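4.2 Pattern retention in printed kitchen textiles

The household survey in Pirkport and Indale covered 300 homes, each of which was asked to set aside the cloth items used most often in cooking. Tea towels were returned in the greatest number, followed by aprons and oven mitts. Pot holders were returned less often, and in Indale many respondents treated them as the same article as the mitt. For this reason the two are grouped together in the remainder of this section.

Respondents were asked how long each item had been in use, how it was washed, and why it had been chosen. The answers to the last question differed from those reported in our earlier work on bed linen. Colour and print were named before thickness or price, even in homes where the cook described the item as purely practical. Several households kept a printed towel for display and used a plain one for drying. Mitts were seldom treated in this way. They hung near the cooker and were used daily, whatever their print.

Washing habits were recorded as stated and were not checked. In Pirkport, most households washed kitchen cloths together with other cottons, while in Indale a separate hot wash was common. A subset of 32 items was then passed to the Kovine laboratory for repeated laundering at a fixed temperature. Each item went through 50 cycles and was graded by eye on the five-point Rüegg scale, on which 5 indicates no visible change from an unwashed control.

Pale grounds with small repeated figures kept higher grades than dark grounds with large areas of a single colour. Loss was most marked along folds and seams, where the cloth rubs against itself. Bound edges were graded separately from the main fabric, as the binding is often cut from a different cloth and may fade at a different rate. Figure 5 shows a printed mitt of the pale-ground type, with a binding in a darker blue than the body. 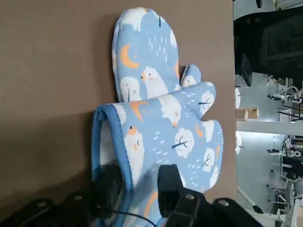 Textiles in the Home Working Group, Pirkport
Figure 5. Oven mitts in light blue. The print includes sheep, crescent moons and rounded trees.

Prints of animals and weather were mentioned most often by households with young children, although adults living alone also chose them. Respondents in this second group tended to describe the item as a gift. The survey did not ask who had bought each article, and the point would merit a direct question in any later round.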